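## Getting old rings and sticky stuff off a wood tabletop without refinishing the whole thing?

**Posted by plamine_street, 2/27/23**

We have a butcher-block table that gets used for everything except butchering. It came with the house. Over the winter it picked up a dozen white rings, plus one dark one under where a plant lived, plus a tacky patch that grabs your sleeve when you reach for the salt. My brother-in-law says to sand it to bare wood. My brother-in-law owns a sander and would like to use it on something.

I don't know what finish is on it. Water beads up in some places and soaks in at others. I've tried dish soap, which made the tacky patch cleaner and every bit as tacky. Is there something I can do in an evening, or do I have to learn a hobby?

---

**Morag Carnegie**

You can do most of it in an evening. The dark ring will take longer and may outlive you.

Start with the tacky patch. Old oil that never cured goes gummy, and soap won't touch it. Wipe it with mineral spirits on a rag, windows open, and change the rag as soon as it starts dragging. Lay the used rags flat outside to dry. Don't ball them up in the trash, especially if there's any oil on them.

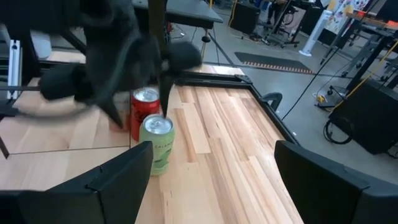 White rings are moisture sitting in the finish, so they're the easy ones. Try a hair dryer on low for a few minutes, keeping it moving. If they fade, good, do the rest. If they don't, rub with a little mayonnaise and leave it on overnight. I resisted this advice for years on grounds of dignity.

The dark ring is down in the wood itself. That takes oxalic acid and bare wood, so gloves, goggles, and patience. Or put the plant back.

When you're finished, wipe on a thin coat of mineral oil, wait 20 minutes, and wipe off everything that hasn't soaked in. The wiping off is the part people skip, and then they post here about a tacky patch.

---

**ogilvie_dad**

Just sand it. 80 grit and then 200 or whatever they have. Took me one Saturday, looked great. Did have to do the chairs after because they looked bad next to it. Then the floor.

---

**cosmont7**

Coasters. We bought 40 for a party and still have 40, unused, in a drawer right next to the rings.

Mayo worked for us though. Keep the dog out of the room.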